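My budget for the two-arm table, second attempt

In June I made a list for our small workshop in Kosascombe, and the list was wrong. I wrote down the arms and the grippers, and I forgot almost everything that goes between them. So I start again, more slowly.

The arms are the big line and I will not discuss them here. For the small things I now have 3000 in the plan. Cables come first - I want 14 spare ones, with the clips. After this come finger pads, and then a table cover from Hindadel, which costs 80. Cups and water are cheap, but they finish quickly, so I gave them their own line too.
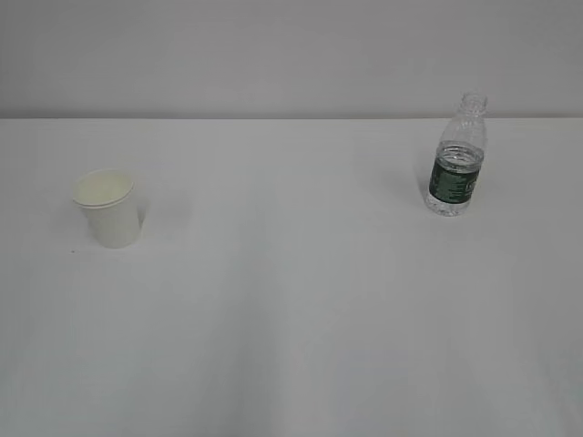
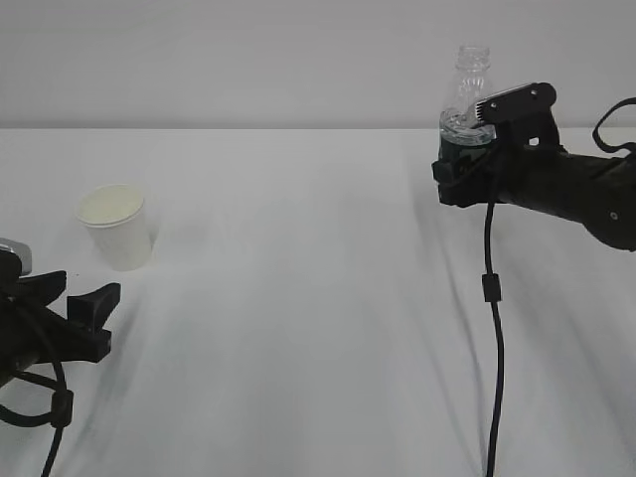

A cup for one arm, a bottle for the other.

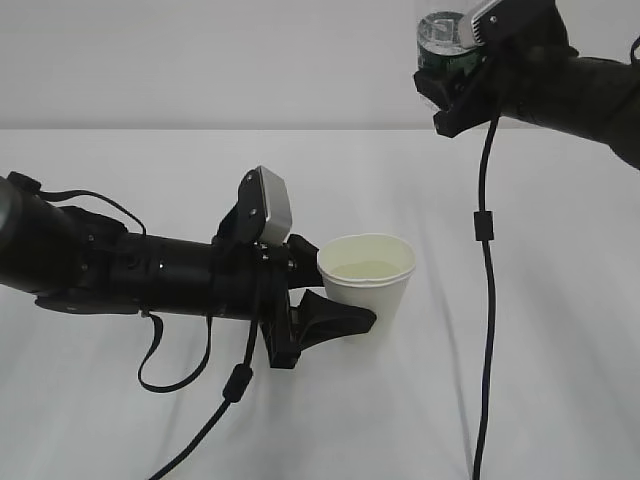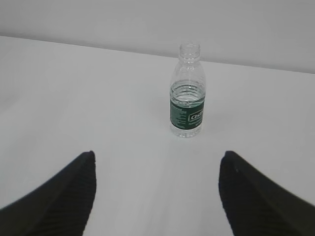

Should a small workshop buy two arms at once, or one now and one later?

I would buy both together if the task needs two hands. The second order has its own shipping and its own waiting time, and the model can change a little between the orders. If your task is only to pick and place, one arm is enough for the first year.

I still have no good number for storage. The plan says 256 gigabytes for each week, but this is a guess and I would like to measure it before I pay. The shelf from Ikia is also open, the price came without delivery. I will write to them on Monday.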